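Last updated: January
By Feng-yi Yip

Ticket 2555: left wrist pose lost, task "wipe kettle", Wotavari kitchen set

Problem: in 69 episodes the left hand track jumps for a short time. The right hand track is good. The importer rejects these episodes, so we can't give them to Plunico for training.

14:10 Checked the clock of both wrist devices. No drift.
14:35 Replayed 10 rejected episodes. The jump comes when the wrist turns and the tag is seen at a steep angle.
15:20 Changed the tag filter to accept a smaller tag area. Import started again, 1000 episodes in the queue. 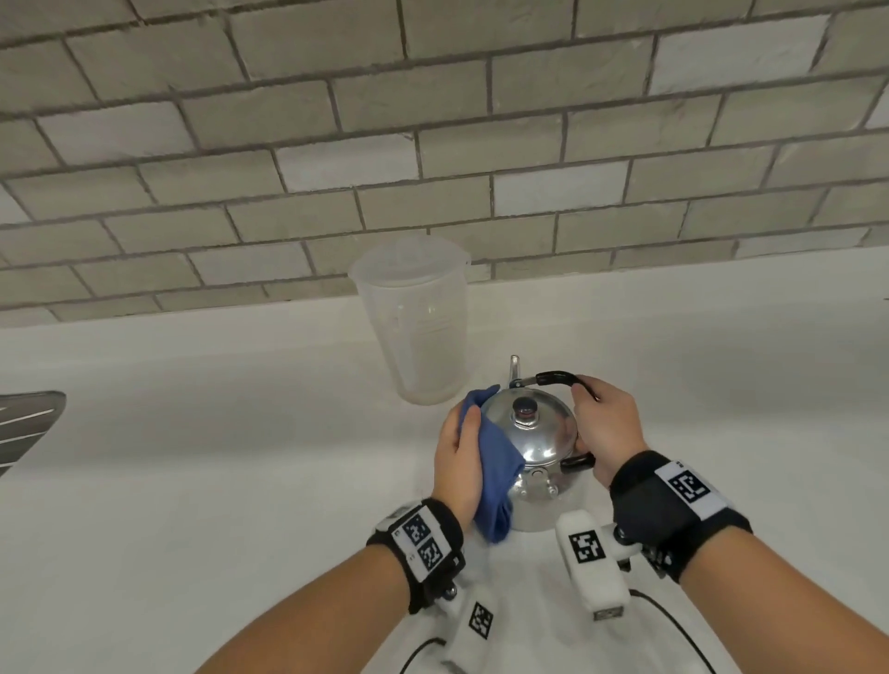

Kettle wiping, cloth in left hand, right hand on the handle.

16:05 Import is still running. Please do not delete the raw files before I have compared both versions. Ticket stays open.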